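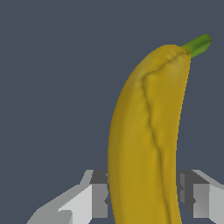
Fri 19 January

Bad day. Writing this fast before I lose the order of it, dinner is in the oven and I have until the timer.

So the fruit batch. Left it running overnight on the Drisero machine, 400 picks, same gripper model, same settings as Wednesday plus the new contact thing from Kiline. Came in at half past seven expecting a nice boring table of numbers. Got a nice table of numbers. That should have been the first clue. Success rate way up, so far up that I said "oh good" out loud to the coffee machine and went and started writing it into the weekly note.

Then opened one of the runs to grab something for the slides and the banana was still moving.

Not a lot. After the close, grip marked stable, green tick in the log, everything signed off, and the fruit is creeping up through the fingers. Slow. Like toothpaste. Scrubbed forward and it kept going, then a jump, then it was gone out the top of the view and the fingers were sitting there closed on air with the green tick still on. Success! Banana picked!

Checked another one. Same. Checked an apple, apple fine. Checked a pear, sort of fine, a bit of a shiver. Back to bananas and there were 49 of them that had gone walkabout after the tick and every one counted as a win. Deleted my paragraph from the weekly note. Drank the coffee cold.

OK so two faults, and I spent the whole morning thinking it was one. Writing them separately so that future me doesnt do it again.

Fault one is the creep. The pads on the finger model are flat blocks and the banana mesh is the lumpy scanned one, and what the solver sees isn't that mesh, it's the chopped up hull version, and the hull has a sort of ledge in it near where the fingers close. So the pads squeeze, they sink in a hair, solver pushes back, but the push isn't straight sideways, there's a bit of up in it. Every step a bit of up. With the old contact settings friction ate that. With the new ones it doesn't quite. And once the ledge clears the pad there's nothing to hold it and all that squeezing comes out at once. Bang. Pip out of a lemon.

Took me till lunch to see it, mostly my own fault, I had the hull display turned off. I was looking at the pretty yellow version and going "but it's touching, look, it's touching". The pretty version doesnt touch anything. I know this. I have told other people this, in a slightly superior voice.

Fault two is the one that bothers me. The tick. The check for "held" reads the finger gap and the force for a short window right after closing and then never looks again. If the gap is wider than closed and the force is over the threshold, held. Done. Goes home. It doesn't ask where the fruit is. It never has! I went back through the history and it was written that way last April, by me, with a comment next to it saying "fine for now".

Fine for now. In my own typing.

So then the sick feeling, because Drinside uses the same check. Drinside isn't the sim. Drinside is the bench, the real arm with the real Ots gripper on the end, and it lets the arm go to travel speed once the check says held. I copied the function over. I remember doing it, I was pleased about how little I had to change.

Went downstairs. Arm was running. The afternoon people were using it for the tray thing, lightish plastic parts, no fruit, and it has been doing that for days without dropping any. But the gate's been left on the short setting, the one where you can stand at the near side of the table as long as the arm is "holding and slow", and slow is decided by… the same function. More or less. There's a path where it says held, it goes fast, and the thing that's supposed to be held is somewhere else. Possibly in the air. Possibly heading for whoever is standing there with a clipboard.

I hit the stop. Not the big red one, the soft one on the screen, then thought about it and hit the big red one too. Got some looks. Said sorry, said there's a problem with the grip check and I don't want anybody on that side of the table until I've looked. They were nice about it, a bit sighing. One of them asked how long and I said an hour, which was a lie, I had no idea, I just wanted to be back upstairs.

Wasn't an hour.

Tried to get it to fail on purpose on the real one, gate shut, everybody back, me outside with the stop in my hand. Bought a bunch of bananas from the shop across the road for this, kept the receipt, not sure what I'd claim it under. Stood them up in the foam block so the gripper could come at them from the side same as in the sim. First tries nothing. It just holds them. Real skin grips fine on real rubber and they bruise a bit and that's that. I started to think ok, sim problem only, calm down.

Then wiped one down with the oily rag from the tool drawer. Mean, but I wanted to know. Force set to 22 newtons like the tray job. It closed, said held, lifted, and the banana slid down and out and landed on the table, and the arm went off at full travel speed with nothing in it, log saying held the entire way to the drop bin, where it opened its fingers very carefully and placed nothing.

Did it again so I had it twice. Same again. The third time it went sideways instead and hit the inside of the gate with a slap. Only a banana. But the tray job has metal parts coming in a couple weeks and those are not bananas.

So that's real. Wrote it up as a safety item and not as a bug, there's a different form, it goes to more people. Took me 23 minutes because the form wants a severity and I kept changing it. Nothing got hurt, no one was even close. But somebody could have been standing there on Monday, or any of the days before, all perfectly inside the rules as we wrote them, and the rules were leaning on a function with "fine for now" on it. Put it as high. If they want to bring it down they can.

Things I did before leaving, in no order:

Tag on the arm. Gate back to the long setting, which means the arm wont move at all with anyone at the table, holding or not. People will grumble, it makes the tray job about twice as annoying. Fine.

Pulled the "held" speed-up out of Drinside completely. Not fixed. Out. It crawls everywhere now. It can crawl until the check is worth something.

Started a new check in the sim. Keeps reading all through the lift and the move, not just the first window, and if the gap shrinks at all after closing it counts as slipping. That catches the real bench drops ok, the gap went down as the fruit tapered, it's right there in the recorded numbers, plain as anything, we were saving it and not looking at it. Doesn't catch the sim creep so well, the gap barely changes until the pop. In sim I can cheat and ask for the fruit position so I do that as well, but then the two checks are different and that's how I got into this mess. Need to think. Maybe the sim one should only be allowed to know what the bench one knows, and the cheat position goes in a seperate column to mark it against. Yes. That. Write that down properly tomorrow. (not tomorrow, Saturday. Monday.)

Wrote to Kiline about the hull. Short, polite, attached a run. It's not really a bug on their side, their note says to re-tune friction after the update and I read the note, I read it and thought "later". But the ledge comes from their auto-chop and somebody else will hit it. Asked if there's a way to get more pieces on thin curvy things without slowing the whole batch down to nothing. No answer yet, didn't expect one on a Friday.

And had to send the correction on last week's numbers. That was the worst email. Those used the old contact settings so the creep shouldn't be in them, but the tick is the same tick, so I can't say they are right, only that I haven't found them wrong. Rewrote that sentence so many times. Sent it at ten past five and shut the lid.

What gets me is that the bad numbers were the good ones. If the batch had come back worse I'd have dug into it before my coat was off. It came back better so I was going to put it on a slide. Only opened that run for a picture! If I'd picked an apple I'd still not know, and the arm would be down there right now going fast on a promise.

Ask on Monday: who else copied that function. I can think of one other place, the drawer opener, it doesn't carry anything but it does pull, and if it thinks it has the handle and it hasn't then it's a closed fist going backward at whatever speed. Don't like that. Sent myself a reminder, then a second one because I don't trust the first.

Also need to clean the bench, there is banana in the foam.

Timer. The leftover ones are on the kitchen counter, the un-oiled ones, four with finger marks in them. Will do banana bread Sunday if I can find the tin.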